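Half the table

The ferry to Tristport left at 6 and she had not set the table. Keys, coat, the bag by the door with the zipper that stuck. Set it anyway. Her mother would have.

Striped placemat first. Then the black plate, the heavy one, bought at the Nieminen shop the April they moved in. Then the tray. It never had a proper place, that tray, so it went down half on the mat and she left it there. No time.

He'd be home at eight. He would see the plate and think, supper. Then he'd see there was only the one.

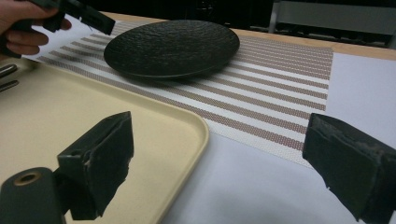
The cream tray, the striped mat, the black plate.

She wrote a note. Tore it up. Wrote another, shorter. Soup in the blue pot, rent is paid, 468 in the jar. It sounded like a list for a house sitter so she tore that up to.

Twenty minutes. The bus down the hill took 13 if the lights were kind.

She moved the plate a little toward his chair. Moved it back. Stupid. All those suppers on that plate, him saying it was like eating off a road, her laughing every time, even after it stopped being funny. When did it stop? Some winter. She couldnt have said which.

Phone buzzing in her coat. Her sister, probably, already at the dock. Where are you. Are you coming or not.

She pushed in his chair. Left the hall light on for him. Then the stairs, two at a time, the bag banging at her knee, and the bus just turning in at the corner.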